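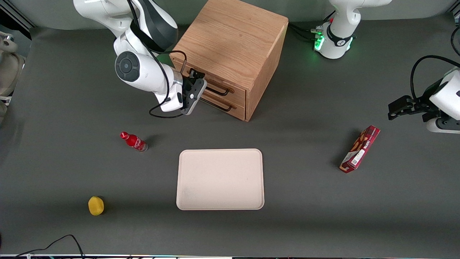 The right arm at the top drawer of the wooden cabinet in Huslow's two-arm cell, Drotetport.

DROTETPORT – A two-arm robot cell at Huslow's workshop on Sotelo Street is back in daily use after a August refit that replaced the cables on both arms and changed how the grippers are checked between shifts.

The cell is used to practice household jobs such as opening drawers and putting away small items. It had been losing the signal from its right gripper several times a week, usually in the afternoon, according to Verena Pfister, who runs the workshop.

“We changed the gripper twice before we looked at the cable,” Pfister said. “The cable was rubbing at the elbow every time the arm reached down low. You could only find it by running your thumb along it.”

The new cables have more slack at the wrist and are clipped farther back on the forearm. Pfister said the old ones had been tied down tight to keep them away from the work, and that the ties were part of the trouble. Parts for the job came to $599, most of it for connectors. The labor was done in house over four evenings.

Checks on the cell now follow a written sheet kept by the power switch. Before the first run of the day, the operator opens and closes each gripper 40 times with nothing in it, then moves each arm slowly to the far corners of the table while watching the cable loops. The finger screws are checked with a hand driver and tightened if they have moved. 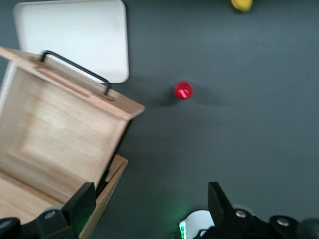 The screws get a second look at 2 p.m., when the cell is stopped for lunch cover. Narayanan Rodrigues, the technician who wrote the sheet, said a loose finger is hard to spot on the monitor. The gripper still closes, but it meets the handle a little off center and slides.

“On a drawer you might get away with it,” Rodrigues said. “On a thin handle on a lid you won't. It drops, and then you spend the morning blaming the software.”

Rodrigues also reset the home position of both arms. The table had been shifted when the floor was cleaned, and the saved positions no longer matched it. Its legs are now bolted down, and there is a pencil mark on the floor next to each one in case they have to come off again.

The wrist cameras were left as they were, apart from a wipe of the lenses with a dry cloth. That is on the sheet too, once per shift.

Huslow plans to put the cell through more than 2,000 cycles before the cables are inspected again. A second cell, built on the same table design and known in the shop as Rusia, will get the same cables when the next batch of connectors arrives. Until then it is running with its right arm limited to the upper half of its reach.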